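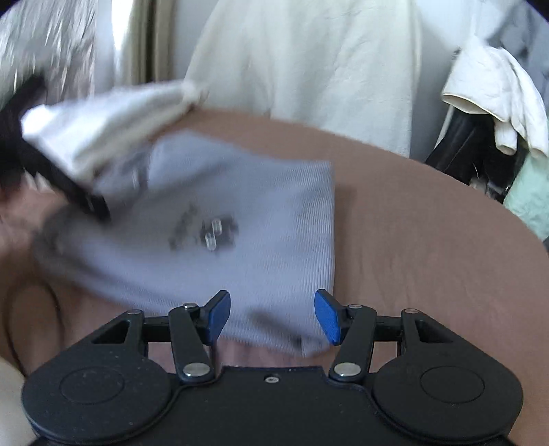 Pad and pin day, 2021-09-25

Okay, so I finally gave the Witard gripper its cleanup. I've been putting it off since August, when I swore I'd wipe it down after every session and then did it maybe twice. You know how it goes, you finish folding shirts with the thing for hours and all you want is to put it down and eat something.

I got it under the good light and wow, the dust. Black plastic shows everything. Little specks all over the flat parts and the arms, and when I ran a dry paintbrush along the linkages it came away gray with fluff. Laundry is the worst possible thing to use it on if you care about moving parts (it's also the only thing I use it on, so there we are).

The blue pads came next. I did both with a damp cloth and a tiny bit of dish soap, then a second cloth with plain water. No alcohol this time! I used it once on my old pair and they went sort of chalky along the tips, and after that they'd slide right off anything smooth. I let these air dry for 20 minutes while I answered messages, and when I pinched a handkerchief it held without me squeezing hard. So good. I'd honestly forgotten how little effort it takes when the pads are clean.

Then the pins. Six silver caps, and I did them in the same order as always, left side from the bottom up and then the right, so I don't skip one. I hold the arm still with one finger and wiggle the joint with my other hand. Five were nice and snug. The lower one on the right had a bit of a click to it, nothing awful, but I could feel it more than I could hear it. A quarter turn made it too stiff, so I backed off until the jaw closed by itself again, and then I opened and shut it over and over in front of the TV like a crazy person. The click is gone for now. I wrote it on the masking tape on the storage box so I'll check that same one first next time.

I was going to put a drop of oil on each joint as well, and then I remembered the Morari manual (theirs is for a different gripper, but the joints look the same to me) says dry lube only around fabric. Of course mine was empty. I ordered a new can from Esfahani and it's coming with the spare pads, so the lube has to wait. 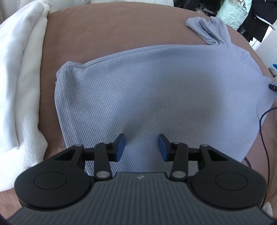 Trying it out on real clothes

I can't ever leave it at the cleaning part. I have to go and grab something! Waffle knit is my favorite for a test run, all those little dimples, and if the pads are even slightly out of line you find out on the first pinch. One tip gets the cloth and the other just skates over it.

What I do is start in the flat part, one layer, with the gap between the pads wide open, and close slowly. Then I go for a folded edge, then the bunched-up bits. The folded edge is where it used to go wrong for me, with the right pad arriving late, and I'm pretty sure that was the loose pin all along. Today they met in the middle every time I looked. I did a bunch of grabs on the thick folds too and didn't hear the click once.

Note to self about cables: keep any charging cords well off to the side. I caught one with the edge of a housing last month and dragged my phone halfway across the bed.

Things I still have to do

Reset the grab counter in the log. It says 2000 and I don't believe it, I think I forgot to zero it when I put these pads on.

Dry lube on all six pins when the can shows up, then wipe off the extra before it goes anywhere near a white shirt.

Get into the ridges on the body with a toothbrush. I skipped them completely, and there's fluff in there for sure.

Find the small screwdriver. I ended up using the one from my glasses kit and it's really too narrow.

Ask the Plaklow group whether anyone has tried softer pads for towels. Mine do fine on thin stuff, but a big bath towel still slips if I grab it by the corner.

It's late and my hands smell like dish soap. The gripper is back in its box with the jaws open so the pads don't stick together, and I'm going to bed.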